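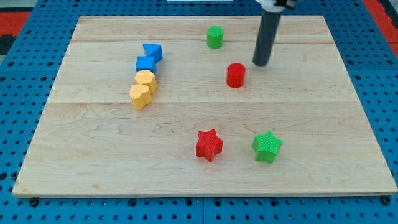 Marosard asks under our last post whether a robot that pushes blocks across a board on spoken instructions is following the words at all, or simply repeating whichever push it saw most often in training. The question is a fair one, and our group has spent much of the period since November on it. This thread sets out the method and the main result.

The project is called Orex. It is run by the Ruritz laboratory and concerns language-conditioned pushing: a person gives a short instruction in plain English, and the arm moves blocks on a flat board until the instruction has been met or the time allowed has run out.

The arm does not pick anything up. It has a single rounded probe, and everything it does to a block is done by contact from the side. Pushing is a harder problem than it may sound. A block that is pushed off-center turns, and a block that turns may strike its neighbor.

The blocks differ in color and in shape. Cylinders, stars, a cube, a triangular prism, a hexagon and a pentagon have all been used. Two blocks may share a color and differ in shape, or share a shape and differ in color. An instruction such as "push the red star toward the green star" therefore cannot be carried out correctly by a system that attends to color alone or to shape alone.

Method, part one. Operators moved the arm by remote control for long, unbroken sessions, with no fixed task. Afterward, a separate group of annotators watched the recordings, marked short segments, and wrote an instruction that fit each one. The words were written to match the motion. The operators never saw them.

Method, part two. A policy was trained to imitate the recorded motion, given the camera view and the written instruction. No reward signal was used, and no hand-coded positions of the blocks were supplied to it.

Method, part three, and the part that bears on the question. We built a test set of 629 instructions in matched pairs and small groups. Within each, the starting layout of the board is restored as closely as we can manage, and only the wording changes. "Move the blue cube to the left of the yellow hexagon" becomes "move the yellow hexagon to the left of the blue cube."

If the policy merely repeats common pushes, the two wordings should produce much the same motion. If it follows the words, the motions should separate early, before the first contact with any block. We call the measure the early split. It is scored from the path of the probe tip alone, so success or failure at the end of a trial does not affect it.

Result. In the first version of the policy, 103 of the 629 instructions showed no early split. The probe set off toward the same block whichever wording was given. Nearly all of these cases involved a cluster, meaning several blocks touching or nearly touching in a chain.

Our reading is that operators, when left to themselves, tend to break up clusters from the outside. The block at the end of a chain is the easy one to reach, and the training recordings are full of that push. The policy learned the habit along with the language.

To test this reading, we collected 300 additional segments in which the operator was required to begin from a cluster and to move a block named in advance. These segments were added to the training set. Nothing else was changed: same network, same training schedule, same camera placement.

After retraining, the clustered cases improved clearly on the early split measure. The uncluttered cases did not get worse. We regard the second finding as at least as useful as the first, as we had expected some loss there.

A remaining weakness concerns instructions that name a block by relation, such as "the cylinder nearer the stars." The policy handles these unevenly. It is more reliable when the relation can be dropped without changing the answer, and this suggests that it often does drop it.

A second weakness is mechanical. When two blocks are in contact along a flat face, a correct choice of block may still end in the wrong one being displaced. The early split measure counts such a trial as a correct choice. A reader interested only in finished tasks should consult the completion scores, which are reported separately and are lower.

A note on resetting the board. Layouts were restored by hand against a printed overlay of the starting view. Small differences in angle remain. To estimate their effect we ran repeated trials with identical wording and used the spread of those paths as the floor for calling a split. Differences smaller than the floor were scored as no split.

On comparison with other systems: the James benchmark uses a different board and a different set of shapes, and its instructions are scored only at the end of a trial. We have not reported figures side by side. The two sets of numbers would not mean the same thing.

In answer to Marosard, then: the first version followed the words in most cases and fell back on habit in a group of cases that can be described fairly exactly. The present version falls back less often. We do not claim that it understands relations in the way a person giving the instruction would expect.

The matched instruction set, the scoring code for the early split and the annotation guidelines were released on 31 March 2024. The added cluster segments are included and carry their own label, so that they can be left out by any group wishing to repeat the first experiment.

Groups running the set on their own equipment are asked to report the floor value with their scores. Without it, results from different arms cannot be compared.

Corrections to the instruction set may be sent to the Orex project at the Ruritz laboratory. We have already corrected 2 entries in which the named block and the target block were the same.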